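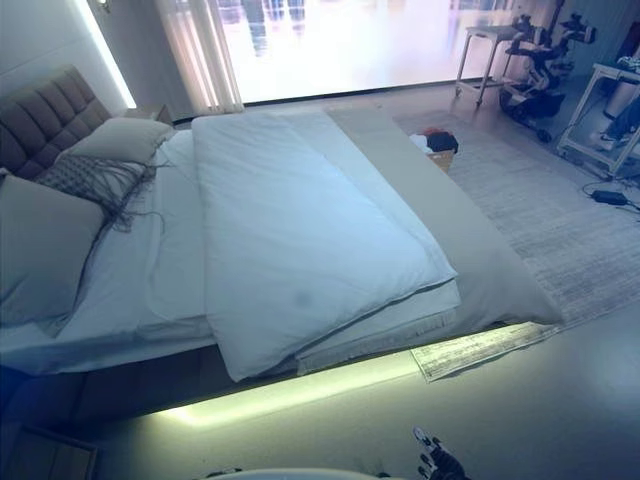

## Guest room, bed and linen – 24 October 2018

Working with Halima today. We had the room from after breakfast until the electrician needed it. The purpose was to decide how the bed will be made in all the rooms of this type, so the cleaning staff get one instruction and not three different ones as in June.

### The duvet

We tried it flat first, the full length of the bed, as Viklund recommends in their folder. I don't like it. The duvet is thick and on this mattress it makes a big soft hill, and the runner slides on it. Folded double across the middle is better. The layers show at the corner and it looks generous, and the guest can open it with one hand.

Problem: when it is folded this way it hangs a little over the front side. Halima thinks this is fine. I would like it pulled back about a hand's width. We did not agree and I leave it to Magdalini.

There is a small faint mark on top of the duvet, near the center. I tried with a damp cloth and a drop of the Jerkis soap, no change that I could see. It goes to the laundry with a note pinned to it. Please do not put it back in the cupboard before somebody has looked at it in daylight.

### Sheet

The white sheet has a slightly blue tone next to the gray things. I noticed it already last week but thought it was the lamps. Sverre says the older sheets are warmer in color and that we should not mix them in the same room. I agree. The old ones can go to the staff rooms.

The corners: fold under, smooth with the flat of the hand from the middle and out. I did it two times, because the first time I started at the headboard and got a wrinkle I could not get rid of.

### Pillows and the gray knitted piece

Two pillows here, the large gray one and the lighter one. The knitted piece with the long fringe lies over and between them. The tassels are nice against the white, but they catch. Halima's bracelet was stuck in them this morning and mine was a watch. For washing they must go in a net bag, otherwise they become one big knot – I speak from experience with the ones from Gestanach.

I asked Ylva if we can order the same thing without fringe. She will check. The price on the old order was 231 each, so it is not something we change only for fun.

### Runner

The gray runner goes along the foot. It should pass a little over the edge of the mattress at the near corner, not more. If it hangs too far, people step on it when they walk around the bed.

Runner and headboard are not the same gray. The headboard is more brown, taupe I think is the word. With the big light on I see the difference clearly, in the evening less. Not a reason to change anything, but Torbjørn should know it before he orders the curtains.

### Light

The strip under the bed is too yellow, almost a bit green on the floor. The wall light beside the headboard is white, and the two together are not pretty. Torbjørn says the strip can be changed to 4000 kelvin and that he has one roll from Venaleck in the storage. To do before the next room is finished, so we can compare.

One good thing with the strip: it shows every bit of dust on the floor below. Cleaning staff will maybe not say thank you.

### Floor and loose things

- Paper at the front corner, with one side in under the edge of the rug. Take up and put in the binder.
- Basket with clothes on the rug, to be carried down. The red garment must be washed alone, please! The white things in the bottom are too many to lose.
- Rug: vacuum along the streaks. Across them I got marks from the nozzle that stayed until lunch.
- Bedside table: the wood-toned top is mostly hidden by the pillows when they are placed so far out. Move the pillows in, a guest must have somewhere to put a glass.

### Left for tomorrow

Ask Magdalini about the overhang. Write the instruction on one page, large letters, and test it on Sverre, who has not made this bed before. Halima took me 6 minutes to beat with the duvet folded double, and I did not manage, so for the time planning we use my number and not hers.

Linen key is back on its hook. Room number for the laundry note is 668.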